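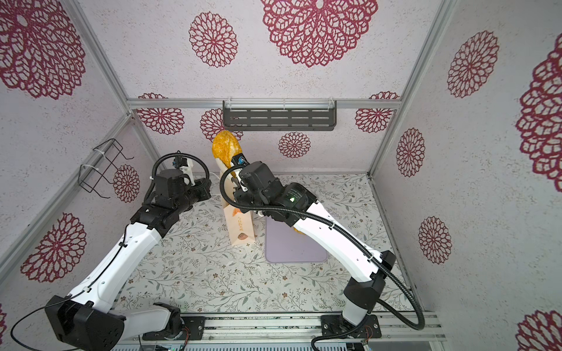
A fried piece packed at the counter ought to taste the same at the kitchen table, one customer in Grivance wrote to Neltik last December, adding that hers had gone soft in the bag before she reached her car. Her letter was among 277 comments on takeout packing that the company received over the winter, and more of them dealt with soft crusts than with any other matter.

GRIVANCE, 17th June — Neltik, the operator of fried food counters in Grivance and Caruso, today announced a new packing standard for all long breaded and fried items sold to go. The standard takes effect immediately at all 38 Neltik counters and applies to walk-in, telephone and online orders.

Under the new standard, long fried pieces will be packed upright in a tall paper bag with the top left open. Folding, stapling and taping of the bag are discontinued for these items. Sauces, drinks and cold sides will be packed separately and handed over with the order. Customers who prefer a closed bag may ask for one at the counter.

The change follows a trial held at the company's Caruso test kitchen, where 111 orders were packed in two ways and opened after the same waiting time. Staff who had not packed the orders compared the crusts for firmness and the coating for loose patches. Pieces packed upright in open bags kept a firmer crust in 90 of the orders. In the remainder, the tasters either found no difference or preferred the closed bag, chiefly where the walk from the counter was short and the weather was cold.

Neltik has also revised the way its stations are set up for packing. Each station will have a washable cutting board placed next to the bag, on the side of the packer's working hand. The board is to be kept free of raw food at all times. Pieces that need to be cut are cut on the board and bagged at once. Whole pieces go directly into the bag, held at one end with tongs and lowered in, so that the coating is not scraped against the paper. Crumbs are cleared from the work surface between orders and are not to be tipped into the bag.

The bags are supplied by Clumel, which has made paper goods for the company since its first counter opened. Clumel adjusted the height of the existing bag at Neltik's request so that the longest item on the menu can be taken hold of without tearing the paper. The weight of the paper is unchanged. Counters will use up their present stock of shorter bags for small items such as bites and potato wedges, and no bags will be thrown away as a result of the change.

Prices are not affected. Portion sizes also remain as they are.

Training has been completed at the Caruso counters and continues in Grivance this month. A printed card with the packing steps will be posted at each station, and shift leads have been asked to check the first orders of the day against it. Customers ordering for delivery should note that bags will arrive open at the top inside a carrier, which the driver is required to keep upright. Any order that arrives spilled will be replaced free of charge at the nearest counter on presentation of the receipt.

Neltik will continue to accept comments on packing at every counter and by mail. The company intends to review the standard in December, when it will also consider whether to extend it to shorter breaded items.

About Neltik

Neltik prepares and sells fried and breaded foods at counters in Grivance and Caruso. All items are breaded by hand and fried to order on the premises.

Press inquiries: Neltik Communications Office, Grivance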